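Kollonico House: Shared Kitchen Inspection Checklist

Inspection carried out in June by Marisa Grasso, Premises Officer. Start time 9.30 am.
Areas covered: Mokia kitchen (ground floor), Sena kitchen (first floor).
Marking: S = satisfactory, A = action needed, N = not inspected.

1. Access and escape routes
1.1 Doors open fully and close without force: S
1.2 Corridor outside Sena kitchen clear: A
Comment: Folding chairs stacked against the wall narrow the route to the rear stair. To be moved to the store on the ground floor.
1.3 Exit signs lit: S

2. Fire precautions
2.1 Fire blanket in place and reachable: S
2.2 Extinguisher gauge in the green zone, both kitchens: S
2.3 Heat detector tested: N
Comment: The alarm contractor, Zanetti, will test detectors at the next service visit. The result is to be entered in the log under reference 171.

3. Electrical items
3.1 Plugs and leads free from damage: A
Comment: Outer covering of the toaster lead in Mokia kitchen is split near the plug. Toaster withdrawn from use and labelled.
3.2 Test labels in date: S
3.3 No extension leads near sinks: S

4. Water and cold storage
4.1 Hot tap warning notice displayed: S
4.2 Fridge thermometer reading: 6 degrees (Mokia)
Comment: Above the house limit of five. The dial has been turned down and the reading is to be repeated the following morning.
4.3 Unlabelled food removed: S

5. Work surfaces and utensils
5.1 Worktops sound and joints sealed: S
5.2 Boards free from deep cuts: A
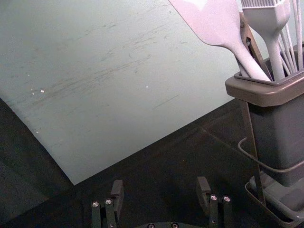 Item 5.2: scratches and scuff marks on board surface.

Comment: The board is to be assessed for replacement. Users are reminded that raw meat must be prepared only on the boards set aside for it.
5.3 Knives stored safely: S

6. Waste
6.1 Bins lidded and emptied daily: S
6.2 Recycling notice up to date: A
Comment: Notice still shows the former collection times. Revised notice to be issued.

Actions from items 1.2 and 3.1 are to be closed within 15 days. All other actions will be reviewed at the next inspection.

Signed: M. Grasso

Print this page
E-mail this page

Related items
Inspection Checklist: Stairs and Landings
Reporting a Faulty Appliance
Fire Log Guidance Notes, Sheet 16
Booking the Mokia Kitchen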